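How We Drink Tea When We Share a Kitchen
Project report by Yanling Su
Jan 22, 2020

So for my project I chose tea! I know, I know, everyone in the group laughed, but I live in Allgate House with a kitchen shared between 9 of us and I'd been wondering for ages why the kettle is never free. My question was simple: does sharing a kitchen change when people make tea, and how they make it?

I did two things. First I put a notebook by the kettle and asked everybody to write down each cup, with the time and whether they offered one to anyone else. Then I sat down with Zuweira Odoi, Wanpen Intarasuk and Gijs Wuyts for a longer chat (with biscuits, which I paid for myself). By the end the notebook had 200 cups in it, which was far more than I'd expected, and my wrist hurt from typing them all up.

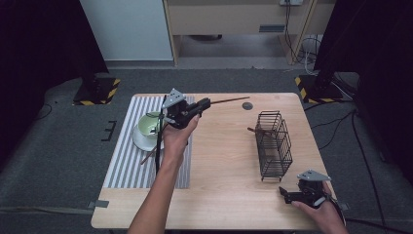 The first thing I noticed was the offering. Most of us offer a cup to whoever is in the kitchen, but hardly ever to someone in their room, even if the door is open. Wanpen said walking down the corridor feels like "making a thing of it". I liked that a lot. What people drink from mattered as well. The mug drinkers nearly all took theirs away to a desk, but if it was a proper teacup on a saucer, like the pale green one with the white rim, people tended to sit down at a table with it and stay there. Gijs says you can't climb stairs with a saucer, and I've tried it now and he's right.

The busiest time was just after nine in the evening – I'd have guessed breakfast. Zuweira thinks it's because we all give up on our reading at the same moment, and looking at the notebook I think she might be on to something!

There are problems with all this. People forgot to write cups down, especially late at night, and one page got soaked so I had to leave it out. Ewurabena Zakaria, who marked my plan, also warned me that people would drink more tea just from seeing the notebook there. I can't rule that out. I certainly did.

If I had another term I'd do the same in Flestevel House, where they've got 5 to a kitchen and two kettles, and see whether they offer more or less than we do. I'd also use a pen on a string, as ours went missing twice.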